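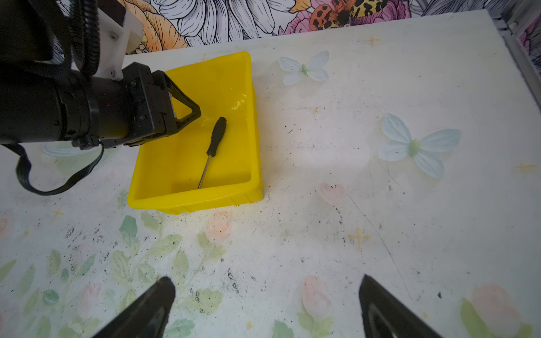
厨房互助 > 烘焙与甜点 > 快手面包
标签：香蕉面包 中间不熟 小烤箱
浏览 791

香蕉面包外面都焦了，中间还是湿的，怎么办？

爱吃皮的小满

各位好，先谢谢愿意点进来看的朋友。我家里两个孩子都特别爱吃香蕉，可是一放到皮上长黑点就谁也不碰了，所以我隔三差五就会攒下几根熟透的，想着做成香蕉面包早上配牛奶吃。方子是我婆婆手抄给我的，她用了好多年，每次都松软得很，到我手里就总不对劲。

我家用的是Prarnar的小烤箱，就是放在台面上的那种，180度烤50分钟，顶上已经深褐色了，有一边都发苦，切开以后正中间却有一条湿湿黏黏的，像没蒸透的年糕。上个月我试着多烤了一刻钟，结果边上硬得孩子咬不动，中间那一条还在。面粉用的是Nollanetti低筋粉，泡打粉是新开的，香蕉放了四根大的（婆婆的方子写的是三根，我觉得多放一根更香，也不浪费嘛）。

到底是烤箱的问题，还是面糊的问题呢？明天早上还想再试一回，厨房里已经摆着一大串香蕉了，麻烦大家帮我看看！
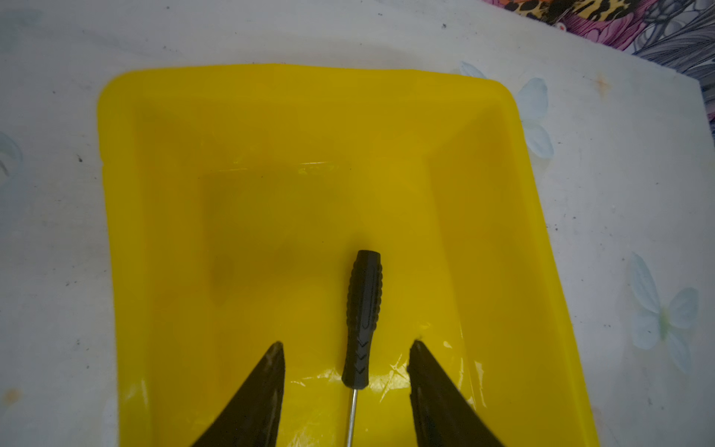
黄色托盘里的小螺丝刀

灶台边的老猫

看到你多放了一根香蕉我就笑了，我刚开始做的时候也是这样，总觉得料足才好吃。可是熟透的香蕉水分特别大，四根大的压成泥，比方子里多出来的可不是一点半点，面粉没有跟着加，中间当然干不了。你先老老实实放三根，最好去皮以后称一称，下回就有数了。

再一个就是温度。小烤箱的加热管离面包顶很近，180度对它来说偏高，顶上早早结了壳，里面的热气还没走到中间。我自己的做法是预热到170度，放最下面一层，烤半个钟头以后看一眼颜色，觉得够深了就盖一张锡纸，亮面朝上，松松地搭着就行，别裹紧。然后接着烤，总共要一个小时出头。用竹签从最鼓的地方插到底，拔出来带几粒湿润的碎屑没关系，带面糊就再烤八分钟，再插一次。

还有一点，面粉倒进去以后翻拌到看不见干粉就停手，有小疙瘩不要紧的。拌过了头会出筋，烤出来中间也是一条死面，和没烤熟长得很像，好多人分不清。怎么分呢，死面那条是紧实发韧的，用手按下去有弹性；没熟的那条是糊的，会粘刀。你说像没蒸透的年糕，我猜两样都沾了一点。 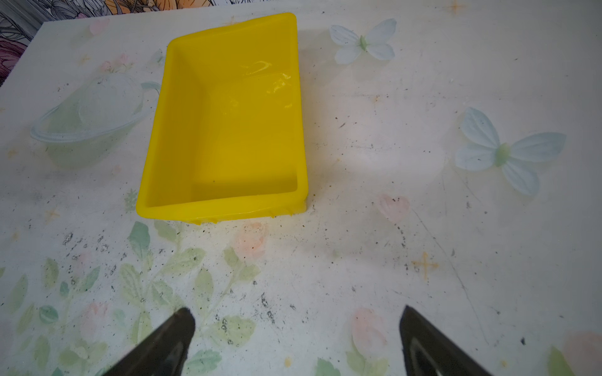 对了，面糊倒七分满就好，倒得太满，再怎么盖锡纸也是外头先老。多出来的面糊拿纸杯烤几个小的，孩子上学路上拿着吃正合适。出炉以后在模具里放十分钟再脱，脱出来架着晾到不烫手了再切，我知道很难忍（我家那位每次都要偷切一块），可热着切，里面看着总是湿的。

Stirkov路过

烤箱温度不准吧，买个烤箱温度计放里面看看。我那台设的180，实际快200了。

南方阿婶

楼上两位讲得都对，我再啰嗦一句。香蕉如果是冷冻过再化开的，会出一大摊水，那个水要么倒掉一半，要么放小锅里煮到稠一点再加回去，香味会浓很多。我一般还会把糖减一勺，熟香蕉本身够甜了，糖多了顶上也容易焦。核桃要放的话先烘香，拌进去之前裹一点点干面粉，不容易沉底。至于上次烤坏的那条，别丢呀，把苦的边削掉，切厚片，平底锅里放点黄油两面煎一煎，中间那一段煎过以后还挺好吃的，我们家老头子反倒点名要这个。

爱吃皮的小满

谢谢大家！今晚就去把香蕉称了，锡纸家里还有半卷。我用的真是冷冻过的香蕉，水全倒进去了，一滴没留……明天照着170度的办法来，烤好了再上来跟大家说。

122人觉得有帮助

相关问题
香蕉面包可以用植物油代替黄油吗
泡打粉和小苏打能不能互换
磅蛋糕顶部怎么裂得漂亮
Halvorsen酸奶油做芝士蛋糕会不会太酸
南瓜泥太稀，怎么收水
熟过头的香蕉带皮冷冻还是去皮冷冻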